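Drirville Public Library Board
Minutes of the September regular meeting, community room, 6:30 p.m.

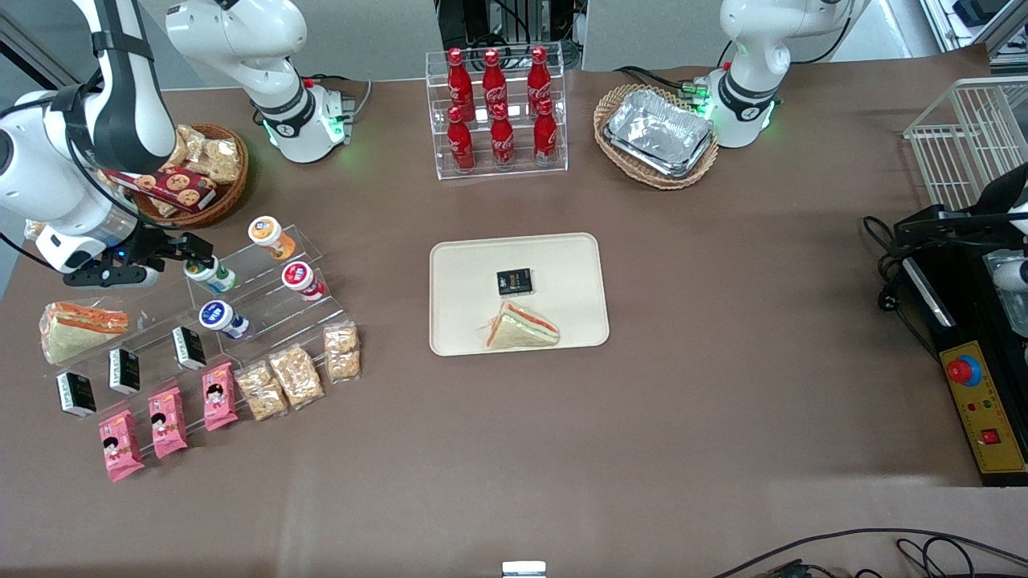

1. Open day, review. The board spent the first part of the meeting on the robot open day held in the community room with Skilen, the company that brought the two-arm serving station. Door count for the day was 2,767, against a usual Saturday-type crowd of around 800. Grigoris Margaritis, who handled the day for the library, went through the order of events. Each demonstration was a snack order: the visitor picked from the table and the arms put the order on the tray. A sandwich wedge with one of the small black snack boxes was a common order, and the yogurt drinks on the clear stepped shelf were also asked for often. The Coke bottles in the rack behind the tray were popular with the middle school group. Skilen ran 126 orders between opening and closing. Margaritis did not have a figure for how many were completed without help from the operator and will ask for one.

Comments from the board:

The line was too long after lunch. It ran past the circulation desk and people returning books had to go around it. Next time the line should go along the windows.

Several parents asked if children could press the buttons themselves. Skilen's operator kept the controls to staff for the whole day. The board agrees with this and wants it written on the sign.

One member thought the talk was too technical for the morning group and about right for the evening one. Margaritis said the same slides were used both times. He will ask for a shorter set aimed at grades 3 to 5.

Food allergies came up. There was no ingredient list at the table. Staff answered questions by reading the packages. For any future event with food, a printed list goes on the table and a copy stays at the desk.

A patron left a written comment asking why the library would promote machines that replace cafeteria workers. The board discussed this for some time. It was agreed to answer the letter, and to invite a speaker on jobs and automation for the winter series. No speaker has been chosen.

2. Costs. Skilen did not charge for the demonstration. The library paid for the snacks, extra cleaning, and two hours of overtime for the desk. Receipts were passed around. One for paper goods is missing and Margaritis will look for it. Motion to approve the expenses, with the paper goods receipt to follow. Seconded. Passed, no objections.

3. Request for a second visit. Skilen has offered to come back in the spring. The Flilonholm branch has asked to be the host, as it did not get a turn this year. Points raised:

The Flilonholm reading room is smaller. The table and arms need clear floor on all sides, and the public has to stand behind a rope. Someone needs to measure before any promise is made.

The outlets on the north wall share a circuit with the copier. The building department will be asked to check the load.

Parking is limited. The church lot next door may be open to us if we ask early.

The Friends group would like to sell coffee in the hallway. No objection, provided the hallway stays passable for strollers and wheelchairs.

Motion to accept the offer for Flilonholm, depending on the measurements and the electrical check. Seconded. Passed, one abstention.

4. Shelving demonstration. The chair reported on a phone call with Šindelář, which makes carts that carry returned books from the drop box to the sorting room. They would bring a cart for one afternoon. The board is interested but wants to see it outside open hours first, with desk staff present. Staff asked that the carpet seam near the drop box be repaired before then, as it already catches the book trucks. Chair to call back with two possible dates.

5. Other business. The microphone in the community room cut out twice during the open day talk. New batteries did not help. A replacement will be priced for the next meeting.

Lost and found from the open day: one child's jacket, a pair of reading glasses, a thermos lid. Held at the desk until the end of the month.

Minutes of the previous meeting approved with one correction to the spelling of a street name.

Adjourned 8:10 p.m.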